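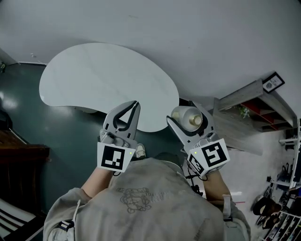
A translucent bottle with a gold-colored cap, at a large white table.

Bislow Residence Services: Care of Toiletry and Pump Bottles

Residents are asked to clear and sort bottled products before the September cupboard inspection. A white or light-colored table is recommended for this work, as drips and rings show up well against it.

Check each cap before laying a bottle on its side. Cloudy plastic makes the fill level hard to judge, so hold the bottle up to a window or lamp. Bottles with less than 50 ml remaining may be combined only when the product and the batch are the same.

Rinse empty bottles with 500 ml of warm water in two portions. Leave them upside down on a rack for 20 minutes, with the caps off. Metallic finishes on caps scratch easily and should be wiped with a soft cloth. Scouring powder must not be used.

Labels for refilled bottles are available at the Derese desk. Write the contents and the date of filling on each one.

Revised 8/5/19, J. Zalewska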